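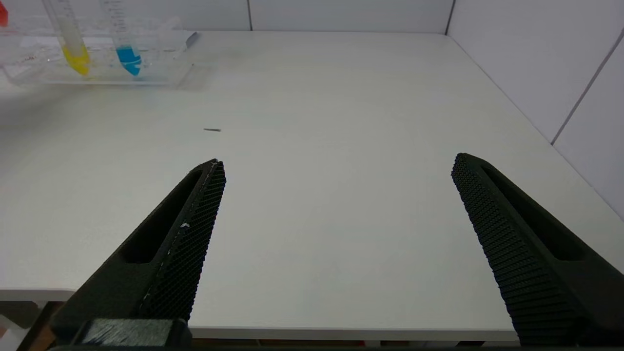 *Figure 3.1. View from the wrist camera with the gripper open. Two tubes stand in a clear tray at the back of the table.*

# Chapter 3: From Pixels to a Grasp Plan

In the previous chapter we moved the arm only to positions which were typed in by hand. Now the software must find the position by itself. The input is one colour picture from the wrist, and the output is a list of poses for the planner.

Look at Figure 3.1 with the eyes of a program. The largest dark shapes belong to the gripper, and they must be removed before any other step. In Grerkora, the perception library used in this book, this is done with a fixed mask. The mask depends on the finger opening, so the opening has to be read at the same moment as the picture.

After masking, most pixels are white table and white wall. The yellow and the blue liquid are easy to separate by colour, but the upper part of each tube is clear, and both tubes continue past the top of the picture. A colour filter alone will therefore give a region that is too short. If the planner takes the centre of this region as the centre of the tube, it will choose a grasp that is too low.

A small dark object also lies on the table, near the tip of the left finger. Should the planner treat it as an obstacle? The default setting in Grerkora ignores any region smaller than 17 pixels, and the correct value for your own table must be found by trial.

The exercises use the Jakab data set. It has 3405 pictures, and 1208 of them contain at least one clear container. Please download it before Section 3.2, as the labels are needed there.

## 3.1 Coordinate frames

We will use 3 frames: the camera, the tool and the base of the arm. The transform from camera to tool is constant, and we write it as **T_ct**. It is measured once, during calibration, and stored in the file `skusura.yaml`. The transform from tool to base changes with every movement of the joints, and the controller publishes it together with a time stamp.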